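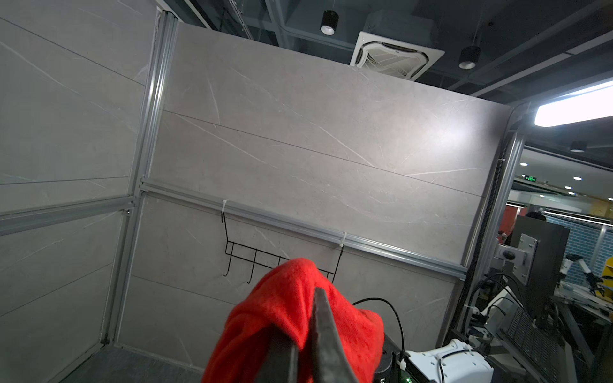
Ordnung in der Garderobe: Juminum stellt Hakensystem für Familien vor

Flostau, 2022-10-31 — Kinderjacken hängen in Deutschland bevorzugt am Boden. Der Garderobenhersteller Juminum bringt dagegen nun die Serie »Drotcombe« in den Handel: Hakenleisten und Körbe aus Draht, die sich ohne Bohren an vorhandenen Schienen befestigen lassen.

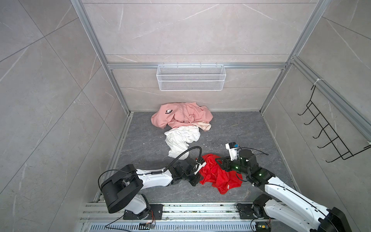

Entwickelt wurde die Serie seit Juni gemeinsam mit dem Designbüro Van Rooij. Im Musterraum in Flostau lässt sich der Ausgangszustand besichtigen, den jede Familie kennt: Rosa, Weiß und Rot liegen zerknüllt auf dem dunklen Boden, der Drahtkorb an der Rückwand ist leer, die sechs Haken rechts ebenfalls. »Wir verkaufen Haken, keine Erziehung«, sagt Geschäftsführer Cyril Entwistle. »Den Weg vom Boden nach oben muss die Jacke weiterhin mit fremder Hilfe zurücklegen.«

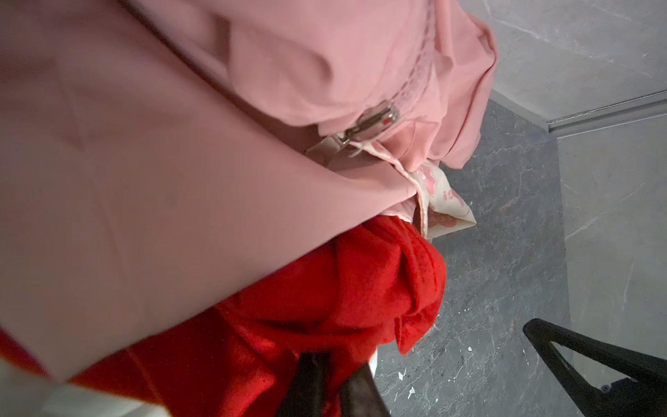
Rosa Kleidungsstück mit Reißverschluss, darunter ein rotes.

Die Erstauflage umfasst 2000 Hakenleisten und 500 Körbe. Eine Leiste kostet 24 Euro, das Set mit Korb 46 Euro.

Pressekontakt: Juminum, Pressestelle, Flostau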